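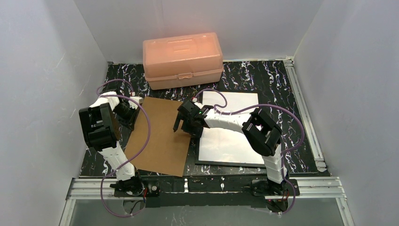 Climwood Opens Paper and Cardboard Drop-Off in Hastmont

HASTMONT, 4/27/22 – Climwood will open a paper and cardboard drop-off site on Drutholm Road in Hastmont at the end of April. The site will take boxes, office paper, old calendars and posters from households at no charge.

Residents may bring up to six bags or bundles per visit. Small businesses can sign up for a yearly permit, which costs $100 and covers unlimited visits.

A trial in the nearby town of Chauvin drew 1,248 visits last year. "People told us they wanted a place close to home with longer hours," said Rainer Lindemann, site manager for Climwood. "We had the room in Hastmont, so we went ahead."

Plastic boxes and lids are not accepted – they should go to the county center as before.

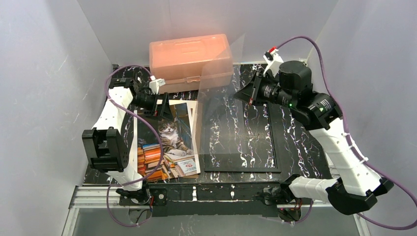
How to Prepare Your Paper

Flatten all boxes and remove tape where possible. Take prints and posters out of their frames. Waxed or food-stained cardboard will be turned away.

The first 1,000 households to register will receive a reusable paper bag holder. Registration forms are available at the site office.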